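August – first aid restock, page 31

Plasters today. Ermelinda Meireles went looking for one last week and came back with a squashed carton and a bad mood, so I said I'd move the lot into a clear box with a hinged lid and we'd all be able to see what we've got. Did it sitting in front of the sofa at Niltilside with the tray on the coffee table.

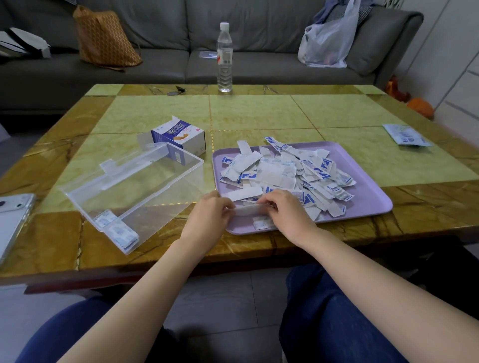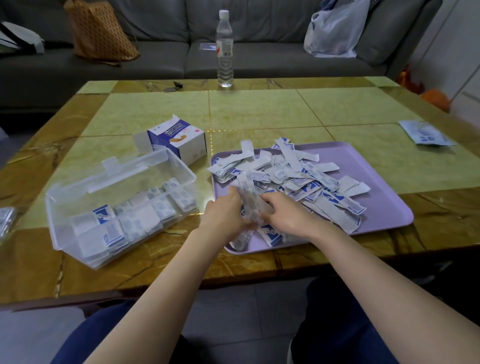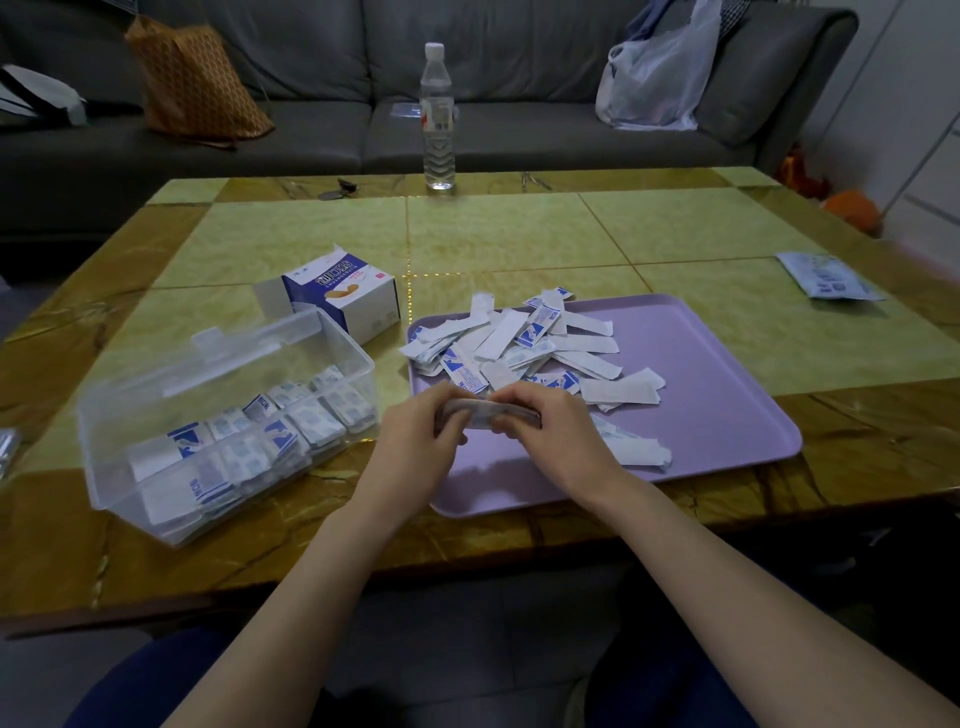

Packets on edge is the way to go – laid flat they slide about every time the box gets moved, and you end up digging. Tear the strips apart first, tap a little stack square between your fingers, then in it goes. Nurhan Karabulut wants the printed side facing the hinge. I don't mind either way but we should pick one and stick to it!

Box lives on shelf 7 in the Ninley workshop, next to the eyewash. Still need to write the expiry date on the lid (pen had gone walkabout). Also ask Disness whether they do the wide fabric ones, the narrow sort are useless on knuckles.

Tape and gauze next, probably in the same size of box.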